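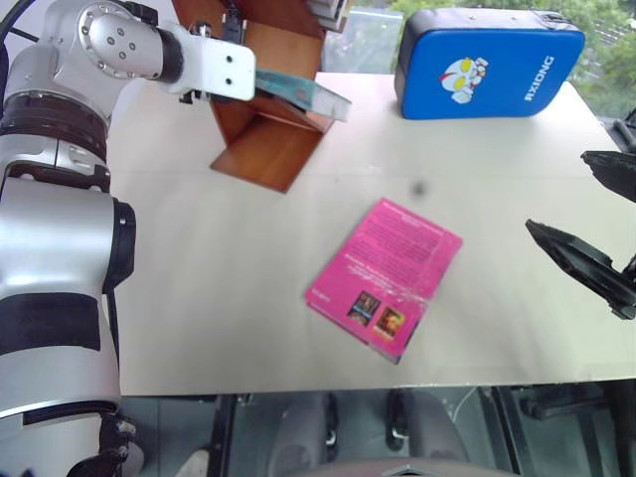
Selon Cremilda Bastos, la journée portes ouvertes aurait gagné à commencer plus tôt : les visiteurs arrivés en fin d'après-midi n'ont pu assister qu'à une seule démonstration de rangement, et plusieurs sont repartis sans avoir posé leurs questions. Cette observation, transmise par écrit au lendemain de l'événement, a été prise en compte dans la préparation de la prochaine session.

Rechercher sur le site Mots-clés OK

Rapport d'avancement - Projet Malon
Volet 3 : démonstrations publiques et accueil des partenaires

1. Objet du présent rapport

Le présent document rend compte des activités menées au titre du volet 3 de la convention conclue avec la Fondation Camargo. Il porte principalement sur la journée portes ouvertes organisée en décembre dans les locaux de Torkville, au cours de laquelle le dispositif à deux bras a été présenté pour la première fois à un public extérieur au projet.

2. Déroulement de la journée

L'accueil a débuté à 13 h 30. La manifestation a réuni 81 personnes, parmi lesquelles des bibliothécaires, des enseignants et deux représentants du bailleur. Après une présentation générale assurée par Ravindra Gautam, les participants ont été conduits par groupes à la salle de démonstration, où le travail s'effectue sur une table blanche équipée d'un présentoir à livres en bois.

La tâche retenue était la manipulation de livres. Un bras saisit un ouvrage mince et le tient à l'horizontale au niveau du présentoir ; le second intervient du côté opposé de la table. Le choix de livres ordinaires, dont certains portent des traces d'usure, répond à une demande formulée par les bibliothèques partenaires lors du précédent comité de suivi.

Les échanges avec le public ont porté sur la tenue des couvertures souples, sur la vitesse d'exécution et sur les conditions de sécurité à proximité du poste. Les réponses apportées figurent en annexe B.

3. État d'avancement technique

À la clôture de la période, l'équipe avait enregistré 793 cycles de prise et de dépose. Les difficultés relevées concernent surtout les ouvrages de faible épaisseur posés à plat, dont la prise demande encore une reprise de position. Le réglage des pinces, confié à la société Zaven, se poursuit - la livraison des nouveaux mors a été reportée au trimestre suivant, sans incidence sur le budget approuvé.

Le jeu d'essai comprend à ce jour quelque 200 ouvrages de formats variés. Il sera complété par des albums cartonnés et des périodiques, conformément à l'avenant.

4. Points soumis au bailleur

L'équipe sollicite l'accord de la Fondation pour le report du reliquat de la ligne « accueil et médiation » sur la prochaine journée de démonstration. Elle propose d'ouvrir celle-ci dès 10 heures et de prévoir un temps de questions distinct du passage devant le poste. Une inscription préalable par créneau est à l'étude.

Mme Bastos a par ailleurs demandé que les bibliothécaires puissent apporter leurs propres ouvrages. M. Gautam y est favorable, sous réserve d'un délai suffisant pour les vérifications préalables.

Le prochain rapport traitera des essais réalisés avec les nouveaux mors.

2 commentaires Partager

À lire également
Projet Malon : compte rendu du comité de suivi
Torkville : modalités d'accès aux salles de démonstration
Fondation Camargo : calendrier de remise des rapports
Annexe B - Réponses aux questions des visiteurs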